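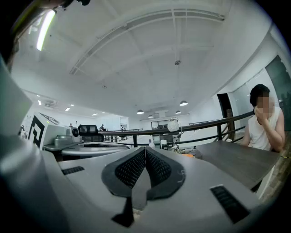
So I finally did it. I cancelled the cable, boxed up the second TV, and told my sister I was going to learn to bake bread properly this year. She laughed for a good long while. She remembers the rye loaf from Nedcombe, the one we ended up using to hold the screen door open until the raccoons got to it.

I've been putting off writing this post because I kept thinking I'd wait until I had a really good loaf to brag about. Well, it's 12 April 2013 and I have a pretty okay loaf to brag about, so that will have to do!

The whole thing started with Reddy. Reddy is my sourdough starter (he had a reddish jar lid when I got him, and the name stuck even after the lid cracked). He came from Prys Hopkin, who runs the Saturday-style market stall over in Starkham and has been feeding the parent of my starter for longer than I've been married. I bought two loaves and must have asked a dozen questions, and he handed me a jam jar of gray goo and said feed it every day and don't name it. Sorry, Prys.

The first couple of weeks were awful. I fed Reddy every morning before work and he just sat there with a layer of brown liquid on top, smelling like nail polish remover. I read everything I could find. Half the people online say to pour the liquid off and half say to stir it back in, and they are all very angry about it. I stirred it in. Then I poured it off. Then I forgot him on the back porch overnight when it went down below freezing and figured that was the end of it.

It wasn't! I brought him in, put him on top of the fridge, gave him a big scoop of whole wheat flour, and went to bed feeling guilty. Next morning he'd climbed right out of the jar and down the side of the fridge. I have never been so happy to scrape something off an appliance.

Since then I've worked out a kind of routine, and people keep asking, so this is what I do. I feed him at breakfast and mix the dough when I get home. I use 400 grams of bread flour plus whatever whole wheat is left in the bag, a good spoonful of salt, and enough water that the dough looks too wet and makes me nervous. If I'm not nervous it comes out like a brick. Then I fold it over on itself every half hour or so while I'm making dinner, and it goes in the fridge overnight in a bowl with a dish towel.

The folding is the part I love. I was always told you had to knead bread until your arms hurt, and my grandmother surely did, but with this wet stuff you just pull up one side, stretch it, flop it over, turn the bowl, and do it again.
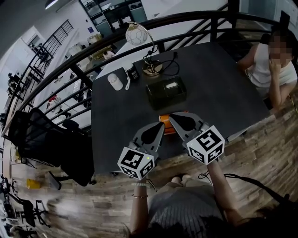 I did try kneading a batch the old way, just to compare. It took forever, I got dough in my watchband, and the bread was fine. Same as the others, maybe a little tighter in the middle. My husband liked it better for sandwiches, so go figure.

The oven is the weak spot. Ours runs hot in the back left corner and cold everywhere else, and the dial is more of a suggestion. I bought one of those little hanging thermometers and learned that when I set it to 450 it thinks about it for ages and then shoots right past. Tudur Morris, who reads this blog and leaves very long comments (hi Tudur), told me to bake inside a heavy pot with the lid on for the first part. He was right and I'd like that on record. The crust went from sort of leathery to something that crackles when you set it on the rack.

I burned my wrist on the pot, of course. Get long mitts. The cute short ones shaped like chickens are not for this.

Flour is the other thing. I've been ordering the Flandoddale stone ground, and I like the taste a lot, but it drinks up water like crazy and the first time I used it I ended up with something closer to modeling clay. If you switch flours, hold some water back in a cup and add it as you go. I also tried a bag of supermarket stuff with the store label on it and Reddy didn't care one bit.

Next up is rye again. I know, I know. I want to get it right before July when everybody comes to stay, and my sister has already said she'll be bringing her own rolls. If anybody has a rye recipe that doesn't need caraway (I can't stand it), please leave it in the comments. And if you live close by and want a bit of Reddy, bring a jar with a lid that fits.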